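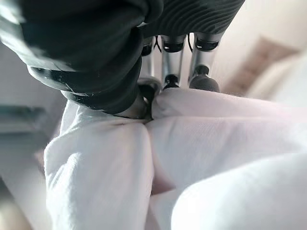
Do we still need to fill this in if only the fingers were swapped and the arm stayed the same? Any change past the wrist gets a full sheet, and that includes pads, sleeves and the wrist camera.

Hand and Gripper Comparison – Pre-Run Safety Checklist, with Comments
Site: Skarura test apartment, bedroom
Date: Apr 8, 2020
Filled in by: Ilona Vincze
Second check: Ottó Szalai
Hands under comparison: Judell multi-finger, Clidska multi-finger
Task: laundry handling, basket to bed and back

Section A. Power and stop

A1. Both stop buttons pressed and reset, one at a time. OK
Comment: The new wall button has a lovely firm click. The handheld one needs a harder push than you'd think, so give it a proper thump.

A2. Battery above 70 percent at start. OK

A3. Controller boots with no stored faults. OK after second try
Comment: First boot showed an old finger current fault from the Clidska hand. Cleared it, rebooted, clean. Kálmán Dobos wants these written down even when they clear, so please do.

A4. Arm speed limit set to training value. OK

Section B. Hand and wrist

B1. Wrist bolts at marked torque, paint lines matching. OK
Comment: I love the paint lines. Four bolts per side and you can check them in one look!

B2. Rubber sleeves seated, no splits, no edge rolled up. OK
Comment: Run a fingernail along the lower rim. Light scuffing passes. A split of any length fails, and the sleeve goes in the red bin so it can't sneak back onto a finger.

B3. Pads clean. See comment
Comment: Cotton lint is our big one. It settles into the grooves and the grip on thin cloth gets noticeably worse as the session goes on. Wipe with a barely damp cloth and let it air dry. On Judell I now wipe every 8 grasps and it has made the numbers so much steadier. Same interval for Clidska or the comparison means nothing.

B4. No cable pinched through full open and full close. OK
Comment: Do this slowly, by jog, with the wrist rolled both ways. Last month's sheet says "checked" but only at neutral roll, and neutral roll is where everything looks great.

B5. Grip force limit loaded for the hand fitted. OK
Comment: Read the hand name off the controller screen out loud to the second checker. The two profiles sit right next to each other in the menu.
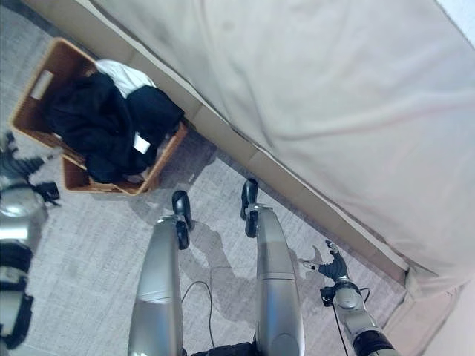

Section C. Floor and reach

C1. Loose cable kept clear of the feet and inside the taped lane. Pass with note
Comment: I'd still like a better answer than tape for carpet. It holds for a morning and then the corners start to lift. Imre Csizmadia has suggested a weighted cable cover, and I'm all for trying one.

C2. Bed base clear of the hand at lowest reach. OK
Comment: Keep the open hand a full palm's width off the base when jogging sideways. Knuckles first is a bad way to find furniture.

C3. Basket placed by hand to the floor marks. OK
Comment: Angle matters a lot more than distance. A small turn of the basket changes which finger meets the rim first, and the two hands react to that very differently – Judell slides along it, Clidska tends to hook. Really interesting to watch side by side.

C4. People outside the line before enable. OK
Comment: Second checker says "clear" and the operator repeats it. Nodding doesn't count.

Section D. Cameras

D1. Head camera sees basket and near side of bed. OK

D2. Wrist camera lens clean, mount tight. OK
Comment: Lint again. Look at the live picture before wiping, then after, so you know you helped.

D3. Exposure fixed before the first grasp. OK
Comment: Dark clothes and white towels need separate settings. Auto exposure drifted all over the place in the Chiang trials and we lost half a day of comparison to it.
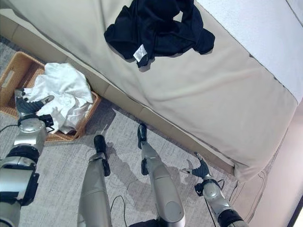
Valentyna Kravets: On C3, could we add a line for rim contact force? I had the Clidska fingers hook at 600 on the controller's raw scale and the stop never tripped. I'd rather the limit caught it than me.

Added as C5, to be filled in from the next sheet on. Great catch, and please send me the log.

Section E. After the run

E1. Arms parked, hands open, power off at the wall. OK
E2. Sleeves checked again. OK, both hands
E3. Fabric checked for snags. One pulled thread on a towel, Clidska, bagged and labeled

Open items: cable cover trial (Imre), C5 wording (Valentyna), spare sleeves for Judell, size small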